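Simulated arm knocks everything over before it grasps anything. Where do I start?

Asked in: School clubs and competitions

Hello everyone, and thank you in advance for reading, because I know I go on a bit. I help out with the robotics club at Girard (I teach chemistry, so please be gentle), and this spring we signed up for the Clullum challenge, the simulation round where the students never touch a real arm and everything happens in a rendered bathroom. The task sounds so simple when you read it out loud! Pick up the dark canister from the counter, lift it, hold it still, and leave the rest of the clutter where it was. The clutter gets shuffled for every run, and that's where our troubles begin. 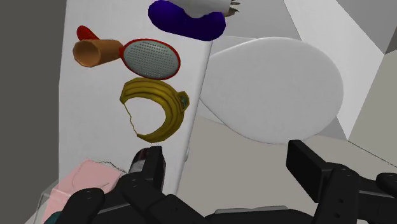

We have 29 students sharing 4 decent computers, so they work in teams and take turns, and every team has ended up with the same complaint. The arm plans a perfectly nice path to the canister and then sweeps through whatever is standing nearby on the way down. Bananas go flying. The spray bottle goes over. One team wrote a script to run 1000 random layouts overnight, and in the morning they were so proud of the log file until they opened it and saw how many runs had ended in a collision.

What we have tried so far: slowing the arm down, making the gripper close earlier (worse), and shrinking the list of objects the planner knows about, which I suspect was a bad idea but the students wanted to see. Dalia Benmoussa, our team captain, thinks we should come in from straight above every time. Her teammates think that's too slow for the scoring. I would love to give them something sensible by April, when the entries are due.

Posted by Meriem Alaoui

2 answers

Answer from trarolberg_mentor (marked as helpful)

Welcome, Meriem, and please tell your students that every club I've ever worked with has been through the flying bananas stage. Ours at Trarolberg lasted most of a winter.

I'm with Dalia on this one. Split the motion into two parts. First send the arm to a waiting pose well above the canister, with the gripper already open and pointing down. Only then let it descend, in a straight line, slowly. The first part can be as fast as you like as long as it stays higher than the tallest thing on the counter, so you lose much less time than her teammates fear. If you let the planner do the whole trip in one go it will happily cut the corner, and the corner is where the spray bottle lives. 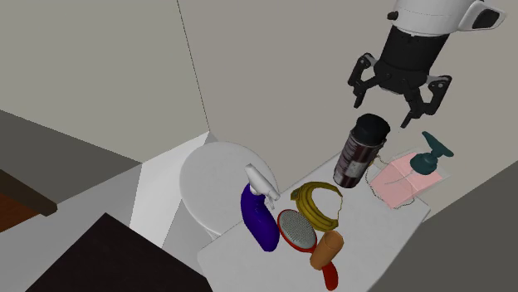
Page last edited in April by Meriem Alaoui: fixed typos, added tags

A couple of other things while I'm at it. Put the full object list back, please! The planner can't steer around something it hasn't been told about. And check how wide the fingers are when open, including the brackets at the base, because students nearly always measure from fingertip to fingertip and forget the rest of the hand. We padded every object by 2 centimeters in the planner and our collisions dropped a great deal. If the padding makes some layouts impossible, have the code try again with the wrist turned a quarter turn before it gives up. That little retry was the best thing my kids wrote all year, and they thought of it over pizza.

For the overnight runs, ask the team to save the name of the first object touched along with pass or fail. It's one extra column, and you'll probably see one or two culprits causing most of the mess.

Answer from tokard77

we had this too, are you on the old Tokard planner? update it. the old one ignored the gripper when checking collisions unless you ticked a box somewhere in settings, can't remember what it was called

Comment from Meriem Alaoui

Oh my goodness, the box. We found the box. It was not ticked. Going to try the two-part motion as well, since Dalia has already started on it and I wouldn't dare stop her. Thank you both so much!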